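Let Me Put the Brakes on My Own Subscriptions

I pay for a streaming service I haven't opened since my kid was in diapers. He's in second grade now. I found out in December, when I finally sat down with a cup of coffee and a highlighter and went through a year of bank statements like somebody preparing for an audit.

The damage was $2,609. That's everything that came out of my checking account in 12 months under the heading of things I had "signed up for" at some point. Some of it I love and would pay for twice (the crossword app, you can pry it from my hands). A lot of it I would have sworn I canceled. One charge was from a company called Testley, and it took me most of a morning to remember that Testley was the typing tutor I tried for a week when I thought I might become a faster typist. I did not become a faster typist.

So let me make my pitch, and then you can all write in and tell me I'm a grown woman who should read her own statements. My bank should be required to show me every recurring payment I've agreed to, on one screen, with a button next to each one that says Stop. And when I press Stop, it should stop.

I know, I know. Some banks already do a version of this. Mine does too, sort of! If you go into the app, tap the three little lines, choose Payments, choose Manage, choose Scheduled and scroll past the ad for the home equity loan, you get to a list. My list had four items on it. My highlighter found a whole lot more than four. When I called to ask why, a very patient person explained that the list only covers payments I set up through the bank. The ones where I typed my card number into somebody's website live in a different place, and that place is not one customers get to look at.

Well, why not? The bank can see them. The bank sees them so clearly that when my card expired last spring and a new one came in the mail, nearly every one of those companies had the new number before I'd peeled the sticker off. I didn't call anybody. I'd been sort of looking forward to the old card dying, to be truthful, because I figured it would take half the junk down with it. Nope! Everything sailed right across. If the plumbing exists to keep a charge going without bothering me, I have trouble believing it's so terribly hard to build the plumbing that shuts one off.

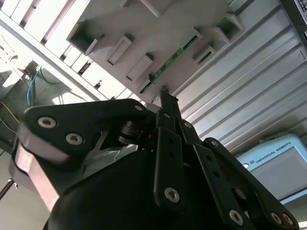
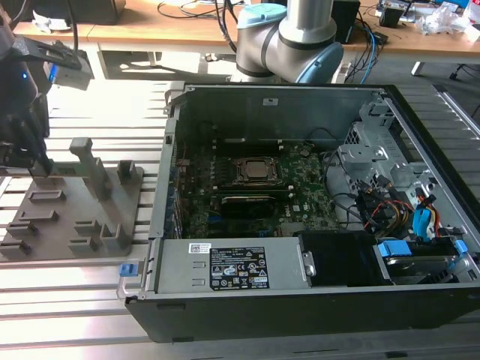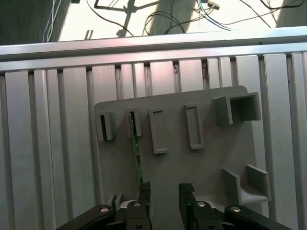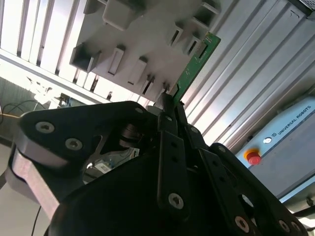 The second picture shows the inside of a desktop computer; the other three are close-ups of a gray or white holder and the gripper beside it.

Anyway, the phone call. I asked the patient person to block one specific company, a meal kit outfit called Sesell that I had canceled in writing, with a confirmation email and everything. I could dispute the last charge, she said. I could also put a stop on it, for a fee of $26, and the stop would work only if the next charge came through for the exact same amount. Sesell changes its prices whenever the wind blows. So I'd be paying $26 for a lock that opens if the burglar wears a different hat.

In the end I got a new card with a new number, asked them in my firmest voice to please not pass it along to anyone, and spent an evening putting it into the seven or eight places I did want it. Then I missed one, and my car insurance sent me a letter with red print on it. That is a ridiculous amount of work to quit a box of chicken thighs.

People who disagree with me on this (my brother-in-law, loudly, over a plate of ribs) tend to say that the bank isn't my mother. If I made a deal with a merchant, that's between me and the merchant, and the bank has no business getting in the middle. I do see that. There are contracts you can't wriggle out of by pressing a button. If I signed a two-year gym agreement and block the payment, I still owe the gym, and the gym is going to come find me. Fine! Put that on the screen. Put it in big letters: "Stopping this payment may not cancel your contract." I can read. What I can't do is make a decision about a payment I have forgotten exists.

And anyway, the bank is already in the middle. It steps in when I buy gas two states over. It froze my card at a garden center once while I stood there holding a hydrangea. It texts me if I spend over a certain amount on shoes. It'll jump in front of a bus to protect its own money, and I'm glad, I guess, but I'd like some of that energy pointed at the little $9.99 that goes out every month for a cloud storage plan called Stindidell with nothing in it except one blurry video of a raccoon.

He also says people ought to take responsibility, and there he's got me a bit. I could have caught all this years ago. I've got 52 weekends a year and I chose to spend none of them on this. But signing up for the raccoon storage took me one thumb and maybe ten seconds, and leaving took a chat window, two "are you sure" pages and a survey. I'd call it fair if both directions took the same thumb.

There's one outfit I want to praise, a little budgeting tool called Phromma that my credit union offers. It sends a note a few days ahead of any yearly renewal, with the amount and the date, and asks if you still want it. It's a plain, ugly email. It saved me from another year of a magazine about sailing (I don't sail). If a credit union with a parking lot the size of my kitchen can offer that, the giants downtown can manage it by next year.

My neighbor tells me she did the same highlighter exercise after I wouldn't shut up about mine, and hers came in a hair under $2,000, including a dating site. She has been married for quite a while. She'd like the button too, please, and she'd like it on the first screen of the app, above the home equity loan.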